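The Plate, the Cup and the Fruit

2021-06-06
By Marisol Taipe

My mother set the table before she knew what we would eat. First came the cloth, then the plates, then a cup for each person, and only after this she went to look in the kitchen. As a child I found it strange. Now I do the same, and in the past months I have been asking other people how they do it.

I started with Édgar Tamayo, who sells tableware in a narrow shop called Vieira. He keeps 135 kinds of plate there and knows the price of each without looking. I asked him what people buy when they move into their first flat. He said they buy too much. They take a full set for guests, large bowls, small bowls, a sauce boat, and after one year they come back for one more of the plain thing they use every morning.

"The plain thing is always a flat one," he told me. "Something you can put bread on, or fruit, or your keys."

He is right about the keys. In my own home there is a small white tray which was bought for cheese, and I cannot remember when it last held cheese.

Édgar prefers white. He says that food has enough colour already, and a pattern makes it tired. His wife does not agree and collects painted plates from the village of her grandmother, so at home they eat from flowers and in the shop he sells white. They have lived with this difference for 56 years between the two families, he says, because their parents had the same quarrel.

Fruit was the subject that brought the most answers. I had thought it was simple: you have fruit, you put it in a bowl. But Bukola Ezeani, who cooks lunch for a small office and writes her menus by hand, never uses a bowl. In a bowl, she explained, the fruit at the bottom is forgotten. On a flat tray every piece is seen and every piece is eaten. She buys for seven people and on Friday nothing is left.

She also has an opinion about colours. Red next to orange is good, because the eye goes there first. Green she puts at the side. In December, when the fruit is expensive, she buys two or three good pieces and leaves much space between them, and her colleagues believe that she has been generous.

I tried this at home on a dark table, without cloth, and I must say the difference is large. On my pine table a red fruit looks like nothing special. On a dark surface it looks almost lit. Bukola knew this already and was kind enough not to laugh.

The cup is a more difficult matter. Vivek Gautam, who makes cups in a workshop he named Buvus, thinks that we put them in the wrong place. Most of us were taught that the cup stands at the right of the plate, a little behind it. This is fine if you drink with the right hand. Vivek does not, and for all his childhood he reached across his own food and put his sleeve in the soup. His cups have no handle, so that they belong to no side. They become wider towards the top, and he makes them in grey only – a pale one, like a stone that has dried in the sun.

I asked if he would not like to try another colour. He thought for a long moment and said that perhaps he would try another grey.

A dark table needs few things on it: a grey cup, some white, a little red.

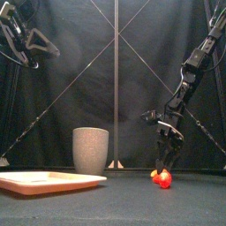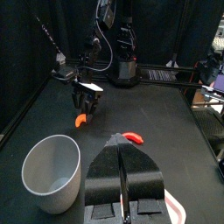

My last visit was to Marisol Mamani, with whom I share a first name and, I discovered, a habit. She also lays the table too early. She lives alone since her sons left, and still she puts out her things in the afternoon, the plate and the cup, and goes to work in the next room. When she comes back hungry, the place is ready for her. She says it is like finding a letter.

We ate there together, bread and two oranges. She cut them in quarters and put them straight on the table while she looked for a knife for the butter, and for some minutes we forgot about the plate completely.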